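Why I Stopped Trusting Yard Signs

Posted in February, evening

By the author of this blog
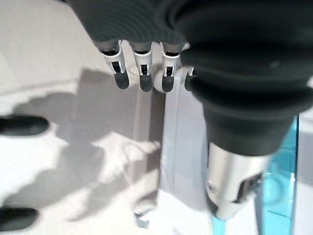 I live in Jellville, which has an election for county supervisor this spring. The seat has been held by the same man for 3 terms and he is not running again, so for once there is a real contest. Four people filed. One of them dropped out before the ballots were printed, but too late to take the name off the signs already up on Cilside Road.

For most of my adult life I judged local races by yard signs. If I saw a lot of them for one person on the way to work, I figured that person would win. Last time I was wrong by a wide margin. My whole street had signs for the challenger on the library bond question, and the bond passed anyway. It passed because of the apartments out by Villanueva, where people don't have yards.

So this year I decided to go to the meetings. I have been to two candidate nights and one regular board session.

The first candidate night was in the grade school cafeteria. It started at 7 p.m. and ran long. There were maybe half as many chairs as they needed. The questions were written on cards and read out by a moderator, and most of them were about the truck route. If you don't live here, the truck route is the plan to send freight traffic down Cilside Road instead of through the old downtown. Downtown wants it. Cilside does not. Everyone else would like to hear about something different for a change.

Two of the candidates gave the same answer, which was that they would study it. The county already studied it. The study is 200 pages long and you can read it at the counter in the clerk's office. I read the summary and the part with the traffic counts, then skimmed the rest. It says the Cilside route is cheaper to build and costs more to keep up. I didn't hear either candidate bring that up, and I'd like to know whether they read it.

The third candidate said she was against the route and would vote no. I don't agree with her, but I wrote it down as a plain answer.

The second candidate night was smaller and better. It was at the grange hall and people could stand up and ask their own questions. A man asked about the Brornetti property, the old cannery site, and whether the county would ever collect the back taxes on it. I had never thought about that. The candidates hadn't thought about it much either, from the sound of it. One said she would find out and post the answer on her page, and two days later she did. The short version is that the taxes are tied up in a court case and the county can't do anything until that is settled.

The regular board session was the dullest of the three and I learned the most from it. They spent up to an hour on a culvert. I was ready to leave, but then it came out that the culvert money had been moved out of the road budget last year, and that the same pot of money would have to pay for the truck route. That changes how I look at the whole argument. You can want the route or not want it, but the money isn't sitting there waiting.

Turnout is the other thing on my mind. In the last supervisor race, our precinct was decided by 337 ballots. I mean that was every ballot cast in it, for both sides. The precinct has far more registered voters than that. I sat one of those elections out myself. I had a cold and it was raining and I told myself it didn't matter.

I haven't picked a candidate yet. I'm leaning toward the one who looked up the tax question, mainly on the strength of that. I still want to hear what she would cut if the road budget comes up short. There is one more candidate night before early voting starts, back in the cafeteria, and I plan to ask. Bring a cushion if you go, the benches are hard.

I did put a sign in my own yard. It has the date of the election on it and no name.

Last updated in February

Contact | Copyright, all posts by the author | Back to top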